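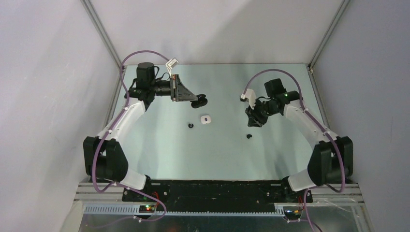
Nygård, July

Minutes of the workroom users' meeting, held in the back office at Nenside

Present: Ilaria Fontana (chair), Stellan Dalen, Teodor Blomqvist, Leif Grønli
Apologies: Åsmund Fjeld
Minutes: Stellan Dalen

The meeting opened at 9.

1. Minutes of the last meeting

Agreed, with one correction. Under item 4 the price for the blinds should have read 1732 kroner including fitting. Leif will change the copy in the folder.

2. The table top

The blue-green top has now been in use since the spring. Teodor finds it easier on the eyes than the old white one and has no complaints about the surface. Leif said it shows dust more than he expected, mainly late in the day when the light comes in low. Ilaria asked that it is wiped down with a damp cloth and plain water. The spray from the kitchen cupboard is not to be used on it, as the supplier (Nendent) has said it may dull the finish.

Stellan asked whether a spare sheet should be ordered while the colour is still sold. Nendent have quoted 254 kroner for delivery on top of the sheet. Left until Åsmund is back, as it comes out of his budget.

Action: Leif to put a packet of cloths on the shelf by the door.

3. Walls

The back wall is to stay plain white. There was a request from the Skunotico group to put up a pinboard there. After some discussion this was turned down - the wall is useful as a clear background and there is space for a pinboard in the corridor. Ilaria will write to them.

The side walls stay grey. Teodor would like them repainted at the same time as the corridor. Stellan thought one more year would do. No decision.

4. Light and shadows

Teodor raised the shadows on the back wall again. They are soft, but there is a darker slanting patch towards the right-hand side which he would like to be rid of. Moving the ceiling lamp was discussed. Leif is willing to try it with the stepladder before anyone pays an electrician. If it makes no difference the lamp goes back where it was.

Action: Leif and Teodor to try the lamp in a new position and report back.

5. Posts and side rails

The metal posts at the two rear corners and the rails along the sides of the table are to be checked for tightness once a month. The check has been done twice and then forgotten. Stellan will put a sheet on the inside of the cupboard door with a column for initials. The small bracket at the right-hand rear corner is to be included in the check.

Coats and bags are not to be hung on the posts.

6. Cables

Leif asked that people look where the purple cable is lying before they lean over the front of the table. Ilaria asked for a price on longer cable ties, 32 to a bag if they still come that way. Teodor has some at home and will bring them in.

7. Booking

The paper list works well enough and will be kept. Mornings are full until the end of the month. Anyone who does not need their slot should cross it out the day before.

8. Any other business

The key to the store cupboard is missing. Åsmund may have it.

The kettle in the corridor has been descaled.

Next meeting: August, same room. Teodor to take the minutes.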